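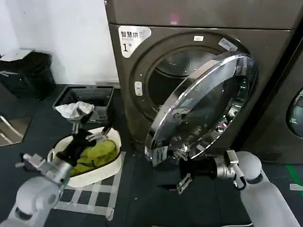 3.2 Cell setup and upkeep

The laundry cell consists of one two-armed robot facing a front-loading dryer, with a plastic basket set on the floor to the robot's left. Figure 2 gives the view from the head camera. The left arm works over the basket, where a white cloth is held in the gripper, and the right arm is placed low, beneath the edge of the open door. All trials reported in Section 4 used the dryer marked as unit 1. A second machine of the same finish stands to its right and took no part in the trials.

Figure 2. Head camera view of the cell, with the dryer door open and a cloth held above the basket by the left gripper.

Placement of the basket was the largest single source of variation during the first month of operation. When the basket shifted between episodes, the left arm approached the rim at a shallow angle and the fingers closed on plastic instead of fabric. A grid of white tape was therefore laid on the rubber mat, and operators were instructed to return the basket to it before every episode. The grid is inspected at the start of each shift. Tape that has lifted is replaced in full, as patched strips were found to catch on the underside of the basket when it was moved.

The position of the robot base is checked against the dryer in the same inspection. The operator opens the door to its full travel, drives the right arm to a stored pose under the lower edge of the door, and measures the gap between the two with a feeler gauge. A gap that differs from the recorded value by more than 2 mm requires the base to be realigned. This check was introduced by Sosina Gudeta after a series of failed door closures in June, which were traced to a dryer that had crept forward on its feet over many cycles. Leveling the machine and tightening the foot locks removed most of the drift, though not all of it.

The grippers receive the greatest share of maintenance time. Lint collects in the finger joints and, if left in place, slows the closing motion enough to affect thin fabrics. Fingers are brushed out every 1000 grasps and removed for cleaning every 2000 grasps. The finger pads are treated with Fluradura, a dry coating supplied by Prusoler, which is wiped on and left to cure overnight. Two other coatings were tried during the pilot period and rejected - one left marks on light cloth, and the other wore through within a single shift.

Cable routing at the right wrist was revised twice. The loop below the wrist must be long enough to allow full rotation of the gripper, yet short enough to clear the door during closing. In the original arrangement the loop was too long and snagged on the door on several occasions, in one case pulling the connector partly out of its socket. Latrice Halvorsen shortened the loop and added a strain relief at the forearm. The connector is now reseated whenever the gripper is taken off, and the cable jacket is examined by hand for cuts.

The head camera is calibrated after any contact between the arms and the dryer, and in any case once per week. Calibration uses a printed board mounted in the drum opening, held by a bracket made by Rácz. The glass and the polished ring of the door produce strong reflections under the ceiling lights, and early calibration runs made with the door closed were not repeatable. The procedure now requires the door to be open and the lights above the second machine to be switched off.

Faults are entered in the Grendomlow maintenance log by the operator on duty. Over the study period the log received 91 entries. Gripper faults formed the largest group, followed by basket placement and door contact. Each entry records the time of day, the action taken, and whether the episode in progress was discarded. Ekkachai Ongart reviewed the entries for consistent wording before analysis. Episodes interrupted by a fault were excluded from the success rates given in Section 4 but were kept for the timing analysis in Section 5, where the time needed to restore the cell is treated as part of its running cost.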